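We went to Revus on Wednesday with one question from our side: what do we need to buy first, and what can wait? I came home with four pages of notes and a much better idea of the budget, so it was a very good day out!

Daryna Romaniuk showed us round and was wonderfully open about money. Their first plan put nearly everything into arms. She'd now start with hand-held grippers, get people recording with them, and leave the arms until the second year. Nhi Lã asked about spares (good question) and the answer was fingertips, fingertips, fingertips. Revus sets aside 250 euros a quarter for those and another 200 for cables and tape.

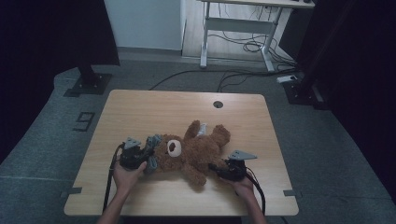 **Category: Visits / Kit and costs**

Soft toys are the cheapest thing on the whole list and I loved seeing one being handled. The teddy bear lies on its side on the table, with a gripper in each hand working from either end, the left one's soft pad up against its head. Shaggy fur and floppy limbs are a proper test for fingers, and I'd much rather find out with a bear than with stock from Sukska.

Look at the floor as well. Both grippers are cabled, and there's more cable running across the carpet behind. I've added a line for cable covers to our draft, 500 for the room, which Danylo thinks is high. We'll see.

Things to price before March:

- 2 pairs of grippers, one as backup
- spare fingertips
- a plain table and curtains on stands
- storage, which Daryna says they underbought badly

Zorkach have promised a quote on the grippers. Melaniia is chasing Hoarau for the other one.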